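Workshop tips: keeping a table-top robot arm to a sensible standard

We use cookies to remember your settings and to count visits. By continuing to read you accept this. Manage preferences.

Last revised Jan 29, 2021

These notes apply to small electric arms fixed to a bench or table at home or in a shared workshop. They do not cover machines on wheels, or anything with a blade, heater or spindle fitted. The numbering follows the Brekham bench rules, which the Lindale workshop also uses, with the sections on storage left out.

1. The table

Use a table that does not rock. Press down on each corner in turn and pack any short leg before the arm is fixed. A solid top is preferred. Varnished or waxed wood is acceptable, but small items slide on it, so put down a thin mat for anything round or light.

Clear the full reach of the arm before switching on. Reach is measured from the centre of the base to the tip of the closed gripper with every joint straight. Add 115 mm to that figure and mark the result on the table with masking tape. Mugs, tools and phones in use stay outside the tape.

2. Gripper fingers

Check the fingers at the start of every session with the power off.

- Wiggle each finger by hand. Side play means a loose screw or a worn pin.
- Look at the pads. Replace a rubber pad when the ridges have gone smooth or a corner has lifted.
- Wipe pads with a cloth dampened in plain water. Spirit cleaners harden some rubbers.
- Bare metal fingers should have no burrs. Take them off with a fine file and run a fingernail along the edge afterwards.

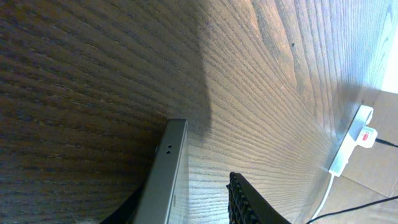
Set the lowest working height with a piece of card. Bring the tip down until the card just drags, then raise it by the thickness of two more cards and store that as the floor limit. Repeat after any change of finger or pad. A finger that has been driven into a wooden top leaves a dent, and a bent finger will never close square again.

Finger screws go in with a drop of low-strength thread lock. High-strength grades are not to be used on them. The heads round off before the thread lets go.

3. Mains and cables

One power strip per table, switched, and within reach of the person in charge without leaning across the arm. It may stand on the floor or on the table top, provided the arm cannot touch it at any angle. Do not plug one strip into another.

Cables that travel with the arm need a slack loop at each joint. Move the joint by hand to both ends of its travel and look at the loop both times. It should not go tight, and it should not drop low enough to be caught by the fingers. Hook-and-loop ties are better than plastic ones here, as they can be shifted without cutting. Fix cables to the link, never to the motor body.

Any cable lying on the table is routed behind the base where possible. Where it has to cross the working area, tape it flat.

4. Two arms on one table

Both bases go on the same rail or the same board. If they are clamped separately, one will creep and the stored positions will be wrong by the end of the day.

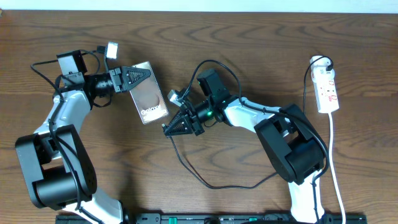
Where the reaches overlap, the shared area is treated as belonging to one arm at a time unless the job is a handover. For a handover:

a. The giving arm stops fully before the receiving arm moves in.
b. The receiving gripper closes, then waits one second.
c. The giving gripper opens, and backs off in a straight line.
d. Neither arm turns at the wrist until the gap is clear.

Practise with empty cartons. Thin card crushes easily and shows at once where the grip is too hard. Glossy printed boxes slip more than plain ones, so do the final check with a glossy box and use the lowest grip setting that holds it.

Run new routines at 28 per cent speed until they have gone through without a stop. The Vindton version of these rules allows half speed from the start. We do not recommend it for two arms.

5. Stopping and leaving

Keep one hand free while an arm is live. Support a raised arm before cutting the power, as many small servos let go when the supply drops. Park low, grippers open, then switch off at the strip.

6. Log

Write down hours run, parts changed and any knock, however slight. Check all base bolts every 1000 cycles, and after moving the table. The Liu log sheet has columns for all of this and fits on one side of paper. Sheets are due for renewal in February, and old ones should be kept with the arm they refer to.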